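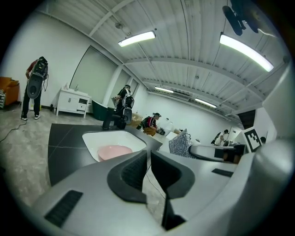 스칼스카(Skalska) 생활설비사업부 고객지원팀

스칼스카, 주방 싱크대 부품 보관 기간을 12년으로 연장하고 텀빌에 수리 상담 창구 개설

2022년 6월 9일, 텀빌 – 주방 및 욕실 설비를 공급하는 스칼스카(Skalska)는 가정용 싱크대의 교체 부품을 제품 단종 후에도 12년 동안 보관하여 판매하는 새로운 부품 공급 제도를 시작한다고 발표하였습니다. 이와 함께 텀빌(Tumville) 시내에 있는 기존 전시장 1층을 정비하여 수리 상담 창구를 열고, 배수구 부품과 실링재를 낱개로 구입할 수 있게 하였습니다.

지금까지 스칼스카의 부품 보관 기간은 제품의 종류에 따라 서로 달랐습니다. 수전은 비교적 오래 보관하였지만 배수구 뚜껑이나 고무 패킹과 같은 작은 부품은 제품이 단종되면 재고가 소진되는 대로 판매를 마쳤습니다. 그 결과, 싱크볼은 아직 사용할 수 있는데 작은 패킹 하나를 구하지 못하여 배수구 전체를 바꾸거나 상판까지 함께 철거하는 가정이 있었습니다. 새로운 제도에서는 부품의 크기나 가격에 관계없이 같은 보관 기간을 적용합니다.

생활설비사업부를 맡고 있는 사오다 시톰풀(Saodah Sitompul) 부장은 다음과 같이 말하였습니다. "고객께서 저희에게 보내 주시는 문의 가운데 많은 것이 새 제품에 대한 문의가 아니고 이미 설치된 제품에 대한 문의입니다. 이사한 집에 저희 싱크대가 있는데 설명서가 없다고 하시는 분도 계시고, 부모님 댁의 배수구에 맞는 거름망을 찾으시는 분도 계십니다. 이러한 문의에 '단종되었습니다'라고만 대답하는 일이 저는 오래전부터 마음에 걸렸습니다."

제도의 대상

새로운 부품 공급 제도는 스칼스카가 판매한 가정용 싱크볼, 배수구, 주방 수전, 그리고 상판과 싱크볼 사이를 마감하는 부속에 적용됩니다. 업소용 제품은 이번 대상에 포함되지 않습니다. 업소용 제품은 설치 계약에 유지보수 조건이 따로 정해져 있는 경우가 많으므로, 해당 고객께서는 계약서에 적힌 담당 대리점으로 연락해 주시기 바랍니다.

이미 단종된 제품도 대상이 될 수 있습니다. 보관 기간은 구입한 날이 아니라 해당 제품의 생산이 끝난 날부터 계산합니다. 예를 들어 어느 싱크볼을 마지막으로 생산한 직후에 구입하신 고객과, 그보다 여러 해 전에 구입하신 고객은 같은 날까지 부품을 주문하실 수 있습니다. 단종일은 제품 번호로 조회할 수 있으며, 제품 번호는 대부분 싱크볼 바닥의 뒷면 또는 하부장 안쪽 옆면에 붙은 스티커에 인쇄되어 있습니다. 스티커가 물에 젖어 읽을 수 없게 되었거나 이전 거주자가 떼어 낸 경우에는 배수구의 지름, 싱크볼의 가로와 세로 길이, 모서리의 모양을 알려 주시면 고객지원팀이 제품을 찾아 드립니다.

부품을 다시 생산해야 하는 경우도 있습니다. 재고가 없는 고무 부품은 스칼스카의 협력사인 사브추크(Savchuk)가 원래의 도면에 따라 소량으로 생산합니다. 사브추크는 밀봉용 고무와 실리콘 부품을 만드는 회사이며, 지난 1월부터 스칼스카의 옛 도면을 정리하는 작업에 참여하였습니다. 종이로만 남아 있던 도면은 모두 디지털 파일로 옮겼고, 치수가 지워진 도면은 창고에 남아 있던 견본을 직접 측정하여 보완하였습니다.

재생산 부품은 색상이 처음 제품과 조금 다를 수 있습니다. 특히 흰색 배수구 뚜껑은 오래 사용한 싱크볼 위에서 더 밝게 보일 가능성이 있습니다. 이 점은 주문 화면에 미리 표시하며, 색상 차이가 마음에 들지 않으시면 사용하지 않은 상태로 반품하실 수 있습니다.

텀빌 수리 상담 창구

상담 창구는 텀빌 전시장 1층, 정문으로 들어와서 왼쪽에 있습니다. 이전에 상판 견본을 진열하던 자리이며, 상판 견본은 2층의 수납장 코너 옆으로 옮겼습니다. 창구에서는 부품을 구입하는 것 외에도 고장 난 부품을 가지고 와서 맞는 것을 찾아 달라고 부탁하실 수 있습니다. 가능하면 부품을 깨끗이 씻은 다음 비닐봉지에 넣어서 가져와 주시면 감사하겠습니다.

직접 교체하기 어려운 고객을 위하여 방문 수리 접수도 함께 받습니다. 방문 수리는 텀빌과 인근의 스케스소프(Skesthorpe) 지역에서 이용하실 수 있습니다. 스케스소프에는 스칼스카의 부품 창고가 있으며, 방문 기사는 이 창고에서 출발합니다. 두 지역 밖에 거주하시는 고객께는 우편으로 부품을 보내 드리고, 전화로 교체 방법을 안내해 드립니다.

방문 수리 후에는 교체한 부품에 대하여 2년의 보증이 제공됩니다. 고객이 직접 교체한 부품의 경우에도 부품 자체에 결함이 있으면 같은 기간 동안 무상으로 교환해 드립니다. 다만 나사를 지나치게 조여서 생긴 균열, 규격이 다른 배관에 연결하여 생긴 누수는 보증에 포함되지 않습니다. 어느 쪽에 해당하는지 판단하기 어려운 때에는 부품을 버리지 말고 보관해 주십시오.

창구 운영을 담당하는 킬리언 르블랑(Killian Leblanc) 팀장은 개설 준비 과정을 이렇게 설명하였습니다. "처음에는 부품을 제품 번호 순서대로 서랍에 넣으려고 하였습니다. 그런데 창구에 오시는 분은 제품 번호를 모르시는 경우가 더 많을 것입니다. 그래서 서랍을 모양과 지름에 따라 다시 나누었습니다. 둥근 것은 둥근 것끼리, 얇은 것은 얇은 것끼리 모았습니다. 직원들이 위치를 외우는 데 시간이 걸렸지만 지금은 이 방법이 훨씬 빠릅니다."

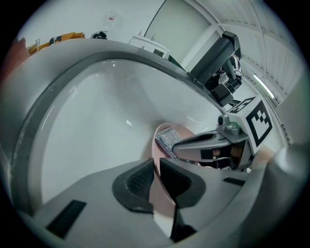

르블랑 팀장은 이어서 가격 표시 방법에 대해서도 언급하였습니다. 창구의 서랍마다 부품의 낱개 가격을 적어 두었고, 온라인에서 주문할 때와 같은 가격을 적용합니다. 이전에는 일부 대리점에서 패킹을 묶음으로만 판매하였기 때문에 한 개가 필요한 고객도 여러 개를 사야 했습니다. 앞으로는 텀빌 창구와 온라인 주문 모두 한 개부터 구입하실 수 있습니다. 대리점의 경우 현재 남아 있는 묶음 포장 재고를 판매한 뒤에 순차적으로 낱개 판매로 바꿀 예정입니다.

기본 부품 세트

새로운 제도의 시작에 맞추어 스칼스카는 싱크대 유지에 자주 쓰이는 부품 12종을 하나의 상자에 담은 기본 부품 세트를 준비하였습니다. 세트에는 배수구 거름망과 뚜껑, 크기가 다른 고무 패킹, 수전 끝에 끼우는 정류망, 넘침 방지 구멍의 덮개 등이 포함됩니다. 패킹을 분리할 때 쓰는 플라스틱 도구도 상자 안에 같이 들어 있습니다. 이 도구는 금속 드라이버보다 싱크볼의 표면에 흠집을 낼 위험이 적습니다.

기본 부품 세트는 첫 생산분으로 2000개를 제작하였습니다. 첫 생산분은 텀빌과 스케스소프의 고객에게 먼저 판매하고, 반응을 살펴본 후에 다른 지역의 판매를 결정합니다. 세트의 내용은 현재 판매 중인 싱크볼을 기준으로 구성하였으므로, 오래된 제품을 사용하시는 고객께서는 구입 전에 상자 옆면의 호환표를 확인해 주시기 바랍니다. 세트에 포함된 부품이 모두 필요하지 않은 분께는 낱개 구입을 권해 드립니다.

상자는 종이로만 제작하였습니다. 내부의 칸막이도 접은 종이이며, 부품의 이름은 칸막이에 직접 인쇄하였습니다. 상자를 하부장 안에 두고 사용하시는 분이 많을 것으로 예상되지만, 습기가 많은 곳에서는 종이가 약해질 수 있습니다. 하부장 바닥에 물이 고인 흔적이 있다면 선반이나 서랍 등 다른 장소에 보관하시는 편이 좋습니다.

가정에서의 관리 안내

고객지원팀은 이번 발표와 함께 가정용 싱크대 관리 안내서를 새로 작성하였습니다. 안내서는 텀빌 창구에서 무료로 받으실 수 있으며, 부품을 우편으로 주문하시면 같이 넣어 드립니다. 주요 내용을 아래에 소개합니다.

밝은색 싱크볼의 얼룩. 흰색이나 밝은 회색의 싱크볼에는 커피, 홍차, 카레와 같은 음식의 색이 남기 쉽습니다. 얼룩이 생긴 뒤 오래 두지 말고 부드러운 스펀지와 중성 세제로 닦아 주십시오. 철수세미는 표면에 가는 흠을 만들고, 그 흠에 다시 색이 스며듭니다. 닦은 다음에는 깨끗한 물로 헹구고 마른 천으로 물기를 제거합니다. 물기를 그대로 말리면 물에 들어 있는 석회 성분이 흰 자국으로 남을 수 있습니다.

싱크볼 안의 그릇. 그릇을 물에 담가 두는 것은 괜찮지만 배수구를 막는 위치에 두지 않도록 주의해 주십시오. 수도를 틀어 놓은 상태에서 그릇이 배수구를 덮으면 물이 빠르게 차오릅니다. 넘침 방지 구멍이 있는 제품이라고 하여도 이 구멍이 배출할 수 있는 물의 양은 제한되어 있습니다. 무거운 주물 냄비는 바닥에 떨어뜨리지 말고 천천히 내려놓아 주십시오.

상판의 이음매. 여러 장의 판으로 된 상판은 판과 판 사이의 이음매를 통하여 물이 들어갈 수 있습니다. 이음매의 실링재가 갈라지거나 검게 변하면 오래된 실링재를 제거하고 새것을 발라야 합니다. 오래된 실링재 위에 새것을 덧바르는 분이 계시지만, 이 방법으로는 잘 붙지 않아서 얼마 지나지 않아 다시 벗겨집니다. 바른 후에는 포장에 적힌 건조 시간 동안 물을 사용하지 않아야 합니다.

배수구의 냄새. 냄새가 나면 먼저 거름망과 그 아래의 통을 분리하여 씻습니다. 그래도 냄새가 계속되면 하부장 안의 배수관 연결 부분을 확인해 주십시오. 연결 부분의 패킹이 굳었거나 위치가 어긋나면 배수관의 공기가 하부장으로 올라옵니다. 강한 배수관 세정제를 반복하여 사용하면 고무 부품의 수명이 짧아지므로, 세정제 설명서의 사용 횟수를 지켜 주시기 바랍니다. 서로 다른 세정제를 섞어서 사용하는 것은 유해한 가스가 발생할 수 있어 매우 위험합니다.

수전의 약한 물줄기. 물줄기가 약해졌다고 하여 수전 전체를 교체할 필요는 없는 경우가 있습니다. 수전 끝의 정류망을 돌려서 빼고, 모래나 석회가 끼어 있으면 식초를 섞은 물에 담가 둔 후 솔로 닦습니다. 정류망이 손으로 돌아가지 않을 때에는 천을 감고 공구를 사용하되, 힘을 조금씩 주어야 합니다.

대리점 및 설치업체에 대한 안내

스칼스카의 제품을 취급하는 대리점과 설치업체에는 새로운 부품 번호표를 보내 드립니다. 부품 번호의 앞자리는 바뀌지 않으며, 재생산 부품에는 번호 끝에 문자 R을 붙입니다. 기존 번호로 주문하셔도 접수가 되고, 재고가 재생산 부품밖에 없으면 출고 전에 연락을 드립니다.

설치업체에는 한 가지 부탁이 있습니다. 설치를 마친 뒤 제품 스티커를 하부장의 잘 보이는 곳에 옮겨 붙여 주십시오. 현재 생산하는 제품에는 같은 내용의 스티커가 두 장 들어 있으므로 한 장은 싱크볼에 그대로 두시면 됩니다. 스티커에 설치한 해를 적는 칸도 새로 만들었습니다. 유성 펜으로 적어 주시면 습기로 지워지는 일이 적습니다.

사오다 시톰풀 부장은 앞으로의 계획에 대하여 "욕실 세면대에도 같은 제도를 적용하고 싶지만, 세면대는 도면 정리가 아직 끝나지 않았습니다. 약속을 먼저 하고 나중에 부품이 없다고 말씀드리는 일은 피하고 싶습니다. 정리가 끝나면 다시 발표하겠습니다"라고 말하였습니다.

주문 및 접수 방법

부품은 스칼스카 홈페이지의 부품 주문 화면, 고객지원팀 전화, 텀빌 수리 상담 창구에서 주문하실 수 있습니다. 홈페이지에서는 제품 번호를 입력하면 해당 제품의 분해 그림이 나오고, 그림 속의 부품을 선택하면 재고와 가격이 표시됩니다. 아직 분해 그림이 준비되지 않은 제품은 목록으로만 표시됩니다.

방문 수리는 전화와 창구에서 접수합니다. 접수하실 때에는 주소, 연락처, 고장의 내용을 말씀해 주십시오. 누수가 있는 경우에는 먼저 하부장 안의 급수 밸브를 잠근 다음에 연락해 주시기 바랍니다. 임대 주택에 거주하시는 분은 수리 전에 집주인 또는 관리사무소의 동의를 받아 주십시오.

회사 소개

스칼스카는 가정용 주방과 욕실의 설비를 설계하고 판매하는 회사입니다. 텀빌에 본사와 전시장을, 스케스소프에 부품 창고를 운영하고 있습니다. 싱크볼, 수전, 상판, 수납장을 주로 취급하며, 설치는 지역의 설치업체와 협력하여 진행합니다.

보도 관련 문의

스칼스카 생활설비사업부 고객지원팀
담당: 킬리언 르블랑
취재 및 전시장 촬영을 희망하시는 언론사에서는 방문 전에 담당자에게 연락해 주시기 바랍니다. 부품 세트의 견본은 수량이 한정되어 있으므로 전시장에서 열람하시는 것을 원칙으로 합니다.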